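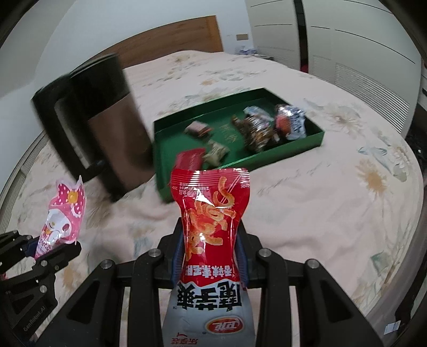 ベッドの上で袋菓子をつまむ。左下にピンクの包みを持ったもう一台。

## 【自宅製作】ハンドグリッパーでお菓子をつかむ練習台を作っています

**1:こたつ工房**

こんばんは、いつも読むばかりで、書き込むのはずいぶん久しぶりです。8月に入ってから、家でお菓子の仕分けに挑戦しています。手持ちのグリッパーで人間がお手本を見せて、そのデータを最終的には自作の小さなアームに覚えさせたいという、よくあるといえばよくある計画です。アームのほうは友人のMandla Sitholeさんと一緒に作っていて、彼が関節と配線、私がつかむ側の担当です。計画名は「Riltska」。由来は彼も忘れたそうです(笑)

作業場所は寝室です。机の上だと袋がつるつる逃げてしまって、指先ですくおうとするたびに端まで滑っていくんですよね。布団なら少し沈んでくれるので、薄い袋でも下に指が入ります。緑の箱にいろいろなお菓子を入れておいて、辛いスナックの袋だとか、キャラクターの絵がついた包みだとか、形も固さもばらばらのものを扱っています。

これまでに録ったのは1122回分。そのうち650回分は見直しが済みました。見直しは夜の家事が終わってからお茶を飲みながらやっているので、なかなか進みませんが、嫌いな作業ではないです。

相談したいのは、袋の「どこをつかむか」です。私は下から挟んで立てるのが好きなのですが、皆さんはどうされていますか?

**2:ねじ山太郎**

おお、寝室で! うちも最初は居間でやっていて、家族に早く片付けてくれと毎晩言われていました。

つかむ場所ですが、私なら上のギザギザの部分、つまり圧着してあるところを狙います。中身に触らないので割れないし、毎回だいたい同じ厚みなので指の開き具合をそろえやすいですよ。

**3:mikan_servo**

>>2
うーん、私は反対です。圧着部分は薄すぎて、指の角度がちょっとずれただけで空振りします。人間の手なら感触ですぐ直せますけど、それをアームに真似させるとなると相当きついはず。胴の部分をゆったり挟むほうが、あとあと楽だと思います。

それと布団の件、気持ちはよくわかるんですが、柔らかい面で覚えたものを硬い机に持っていくと、降ろす高さが合わなくなりませんか。うちはそれで30回分を丸ごと録り直しました。泣きました。

**4:こたつ工房**

お二人ともありがとうございます! 高さの話、どきっとしました。本番は机の予定なんです……。

並べ方も少し変えてみようと思っています。今までは箱の中からいきなり取り出していたのですが、重なり合っていると、どれを狙ったのか見直すときに自分でもわからなくなることがあって。布団の上に平たく並べてから一つずつ取るやり方も、混ぜていくつもりです。

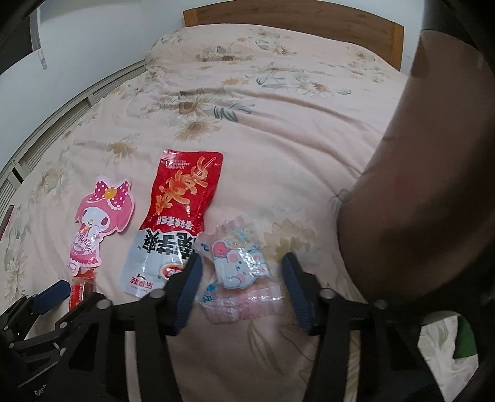
ただ、並べるとなると今度は間隔が悩みどころで、近づけると指が隣の袋に当たるし、離すと簡単すぎて練習にならない気もします。透明でくしゃくしゃした包みは特に苦手で、つかめたと思っても指の間でふにゃっと逃げていきます。

**5:ねじ山太郎**

間隔はあえてそろえないほうがいいと思いますよ。重なっているのも、離れているのも、両方あったほうがあとで助かります。Mandlaさんのアームの指は、お手元のグリッパーと同じ幅にするんですか?

あと>>3さん、空振りの件は確かにそうかもしれません。うちのは紙箱ばかりで、袋はたまにしかやらないので、ちょっと偉そうに言いすぎました。すみません。

**6:mikan_servo**

いえいえ、こちらこそ言い方がきつかったです。紙箱なら上の端を持つのもわかります。

透明な包みは、指先をゆっくり閉じるだけでも違いますよ。勢いよく閉じると、袋の空気が動いて中身ごと押し出されるので。私は心の中で5つ数えながら閉じています。見た目はじれったいですけど。

**7:通りすがりの旋盤**

横から失礼します。机に移すなら、天板に薄いフェルトを敷いてみては? うちの共同工房ではそうしています。滑りにくくなるし、高さもほとんど変わりません。布団は洗濯のたびにふくらみ方が変わりそうで、私ならちょっと怖いです。

**8:こたつ工房**

>>5
指の幅はそろえる予定です。ただ彼は「少し太いほうが丈夫だ」と言っていて、まだ決着していません。電話のたびにこの話になります。

>>6
5つ数えるの、さっそく今夜やってみます。せっかちなので3つくらいで閉じてしまいそうですが……。

>>7
フェルト! 手芸用の余りが押し入れにあるはずなので、探してみます。布団で録った分も捨てるのは惜しいので、印をつけて別にしておいて、机の分がたまったら両方で試して比べるつもりです。つかむ場所は、しばらく胴の部分を中心にして、圧着部分もときどき混ぜてみますね。

**9:mikan_servo**

比べた結果、ぜひ教えてください。布団のほうが成績がよかったら、うちも布団を敷きます。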